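Talk notes: Fold It on the Bed
Altodton library, upstairs room, Feb 26, 2024
18 minutes, then questions

Start before everyone has sat down. Hold up the crumpled pants from the tote bag. Ask who has a chair at home that is really a second closet. Wait for hands!

Then say why I love this subject. Folding is the one house job where you can see the change in your hands, and you can do it half asleep with the radio going. I folded badly for most of my life and I'm still happy every time a stack stays up.

Slide 2. The bed as a table
Big, flat, the right height if you kneel, and already in the room where the clothes live. Soft mattresses are the trouble. Everything sinks, and your creases wander off. A firm cover helps a lot. Mention the woven mats, bamboo or straw, that some people sleep on in summer (I got mine from the Kneževič shop and it stays on until November). Cloth slides over the slats beautifully, so you can straighten a leg with one pull.
Push the quilt to the far end first. Don't fold the quilt first. I always want to, and then I'm tired.

Slide 3. Pants with an elastic waist
This is the part people ask me for, so go slowly.
Lay them out full length, waistband away from you, legs coming toward you. Smooth from the waist down with flat palms. Soft fabric will keep a few wrinkles and that's fine, leave them.
One leg over the other. Tuck the pointy bit at the seat back in so you have a long straight strip.
Hems up to just short of the waistband. Leave a gap two fingers wide, it makes room for the gathers.
Fold in half, or in thirds for a shallow drawer. Stand it up. If it falls over, it wants one more fold.
DO IT LIVE, twice. Second time let somebody from the front row try. Bring the black pair and the gray pair, because black is hard to see from the back and people complained at the Jorell center.

Slide 4. Drawers
Four pairs across fits a narrow drawer. The Talta box is on the side table, pass it around. Elastic waists go fold side up so you can grab one without wrecking the row.
Tell the story of the 108 socks. Keep it short this time!!

Slide 5. Quilts
Stripes are your friend. On a patchwork quilt with long strips of color, pick one strip and fold along its seam, and the edges come out straight with no measuring. Bright ones are such a pleasure to do. Then in half again, and lay it across the foot of the bed where it gets used.

Questions. Likely ones: fitted sheets (yes, I know, next talk), whether to iron first (I don't), kids' clothes (same folds, fewer of them).

Leave the last slide up while people come and try the fold themselves. Handouts by the door, and take the tote bag home this time.
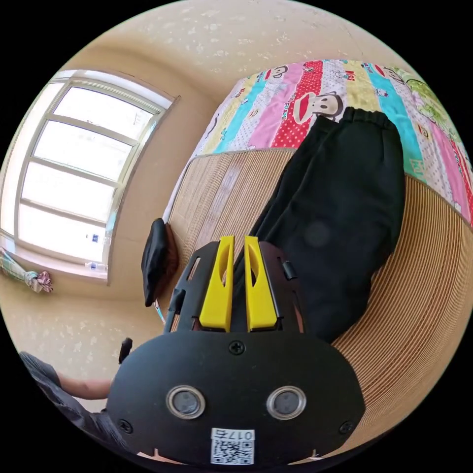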